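Home > Community Help > Robots and Automation > Rules and good practice

What counts as "good practice" for a hand-held gripper on soft goods?

Posted by binon_bench, Nov 11, 2025

We fold and sort cloths in a small unit at Kullgate, and a fair bit of my day is now spent recording folds with a hand-held gripper, so that an arm can eventually do them while I drink tea. The gripper is the ordinary sort: two black fingers, linkages, you squeeze and it pinches.

I've been asked to write the rules for the folding bench. I was handed a 69-page safety document to work from, and every page of it assumes the machine is bolted to the floor and would like to kill me. Ours weighs less than my lunch. There is a whole section on fencing. I can't fence off my own hand.

So what do people put in their rules for a tool like this? I don't mean the law, I mean the sheet taped to the wall. Points I'm stuck on:

Do you write down how the cloth must lie before a recording starts, or leave it to whoever is holding the thing?

How often do you check the fingers and the pivots?

What do you do with bad takes? We have up to 400 recordings from last month's batch and I suspect a good few of them are of me missing.

Replies

seslow_second_shift

Just wear gloves and be sensible. We've never had a written rule and it's been fine, apart from the zip.

aaltonen_rig

Gloves are a poor idea if the trigger is small, and I'd like to hear more about the zip.

I wrote the sheet for our bench at Aaltonen, and rewrote it twice after people followed it. You're right that the fixed-machine document won't help much while the tool is in your hand. Keep it in the drawer, though. The day somebody mounts that gripper on a powered arm, the fencing section becomes very interesting and your wall sheet stops being enough - get a proper risk assessment done before that arm moves at all.

For hand-held work, ours has four headings. Copy what you like.

1. The bench

Plain top, cleared, with nothing on it except the piece being worked. Mugs go on the shelf. Lanyards come off, and long sleeves are rolled or pinned. Put the same lamp on for the whole batch. We once changed a bulb halfway through and ended up doing the lot again.

2. The approach

Write this one down, and be dull about it. Lay the piece with one straight edge showing. Come in from the near side with the fingers nearly closed and the tips pointing at that edge, then open only as far as you need. Thin material doesn't want a wide grab. New starters go in like they're picking up a brick, and you get a fistful of creases and a recording that teaches the arm to make a fistful of creases. 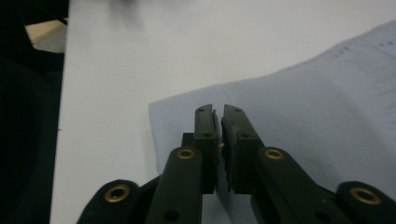
3. The fingers and pivots

Before each batch, look at the grip pad for wear and fluff. Check that the screws haven't worked loose and that each pivot moves freely without rattling. We also stop after every 50 takes to wipe the pads, and whoever does it signs the card. If a pad is peeling, the gripper comes off the bench. Don't glue it back on with whatever is in the kitchen drawer. I know what's in the kitchen drawer.

4. The takes

Keep the misses, but mark them as misses at the time. Sorting them out afterwards is miserable: I had 1758 clips with no notes to go through one November, and by the end I couldn't have told you what a corner was. Whether failed grabs are any use depends on who's training the thing, so ask them before you delete any. And never tidy the cloth by hand in the middle of a take. Stop, mark it, start again.

Add a line about people, too. If a colleague is going to end up in the recordings, even as an elbow, they should have agreed to it first and know where the clips are kept.

seslow_second_shift

The zip was on a cushion cover. It got into the linkage and we had to cut it out. We do have a rule about zips now, I suppose, but it's written on the cushion cover.

binon_bench

Thanks, both. I've pinched the four headings and put "fastenings done up or taped over" under the bench one, in honour of the cushion. The 69 pages have gone in the drawer with the label "read before arm".

One thing I'm still unsure of - does the wiping card need a signature, or will initials do? Half of us have the same ones.

aaltonen_rig

Initials and the time. If two of you turn up with the same initials at the same minute, at least the pads will be very clean.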